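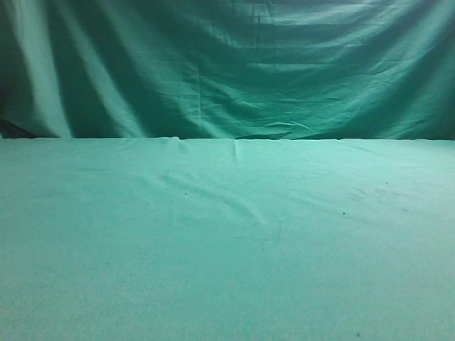

Warden's Diary: October

Residents > Barkside House > Warden's Diary

The House received 74 residents for the new term. Keys were issued from the front office between nine o'clock and noon, and 7 rooms on the upper landing remain closed until the radiators have been bled.

I met Nilmini Fakir of Hitville in the afternoon to review the laundry contract. The charge for bed linen is unchanged. Towels will in future be collected separately, and residents are asked to leave them outside their doors by eight in the morning.

Sabina Haque has asked that the library close at ten on weeknights. I have agreed to this until the end of term. The sum of £2,000 set aside for shelving has not yet been spent.

Supper was late. The second boiler failed again at six and the engineer has been recalled.

This site uses cookies to remember your preferences. Accept | Manage settings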